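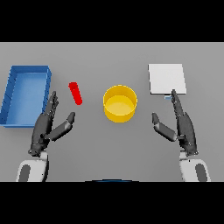

4.3 Open-day demonstration

The simulated tabletop task was shown to the public at the Ornport laboratory on 18/12/2022. Visitors came mainly from Wenville and the Tukadgate schools. We ran the Nicholas controller in simulation on a large screen, with an operator at the desk to restart episodes. Each group watched one full session of 18 episodes and could ask for a restart at any point.

The task uses a blue tray, a yellow container, a red cylinder and a flat white panel on a gray table. Figure 6 shows two views from the demonstration, one with a pair of multi-jointed hands on either side of the container and one with the red piece held in a black gripper over it.

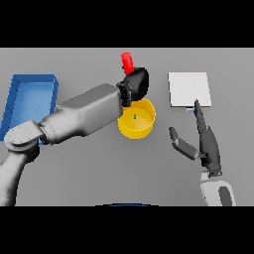

Most questions were about the choice of hand. Several visitors asked if more fingers made the job easier, and we told them we had not yet compared the two setups under equal conditions. Episodes were limited to 50 seconds so that groups would not have to wait long. We kept the logs from the whole day, 1,427 episodes in total, and use them in Section 5 along with the July runs.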